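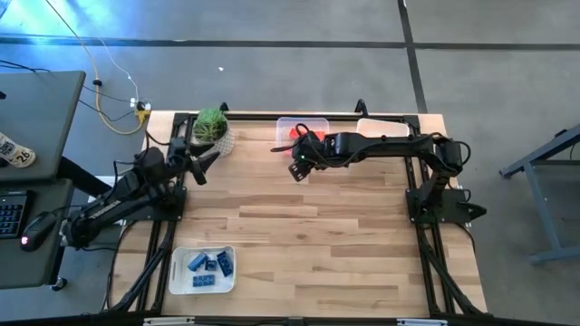
Toy bricks sorted by colour for the new lending shelf at Hostcombe

Print this article | E-mail this article

The toy library in Hostcombe has started to sort its big building bricks by colour, before they go out to families on a new lending shelf in February. The bricks came from a kindergarten in Lurkard which closed one of its two rooms and offered them to the library free of charge. They arrived in 15 bags, with all the colours mixed together, and some of them had been in a garden shed for a long time.

In total there are 500 bricks. They are the large kind, with the hollow studs on top, which a small child can hold with the whole hand. The library has had requests for this size for several years, because the smaller bricks it lends now are not suitable for the youngest children. At present 40 families are members, and more than half of them have a child under the age of three.

The work is simple but it takes longer than expected. A bag is emptied on the table, so that orange, yellow and blue lie all over the wood, and then each colour is picked out and put in its own bin. The bricks are washed before this stage in warm water with a little dish soap. They must be left upside down on a towel overnight, as the water likes to stay inside the studs.

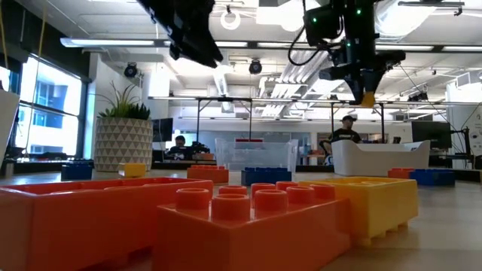 One colour in each bin

The library discussed first if it should sort by size. Some members preferred this, and it is how the kindergarten did it in the past. In the end colour was chosen, for the reason that a child of two years can help with it at home when the bricks are packed up again. The long bricks and the short ones therefore stay together, and a family who borrows the blue bin will receive both.

Blue goes into a white bin and red into a clear one, with orange in another white bin. It was hoped to have clear bins for every colour, but the shop in Brøndum Street had only a few left and the next delivery is after the holidays. The labels will be the same on all of them, a square of coloured tape on the short side and a number underneath. If one brick is found alone on the table at the end, it goes back to its colour and is not kept for later.

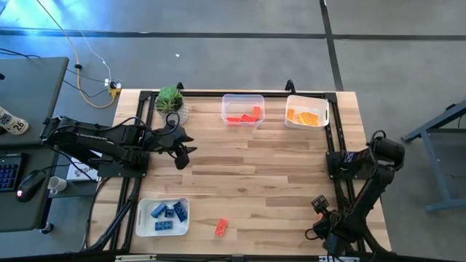 How to borrow

From February a member can take one bin home for six weeks. Two bins can be taken if they are different colours. There is no extra charge above the yearly membership, but a missing brick should be reported, so that the number on the label can be corrected. The bins should come back dry and without stickers.

Bins can be collected from the side entrance in Matari Lane, where there is space to leave a pram. Parents who wish to look at the bricks first are welcome to do so, and children may try them on the table.

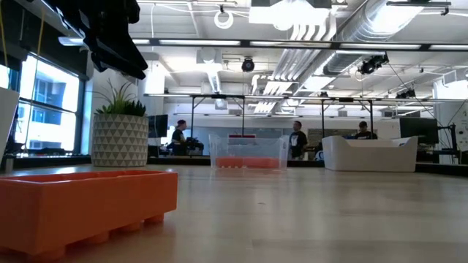 It is also possible to reserve a colour by e-mail, and the library asks members to name a second choice, as red is already popular. More bricks of the same size would be received with pleasure, especially yellow, which is the colour that the kindergarten had least of. Bricks with cracks or bite marks cannot be accepted. Bags can be left inside the side entrance during opening hours, but please do not leave them outside the door when it rains.

Print this article | E-mail this article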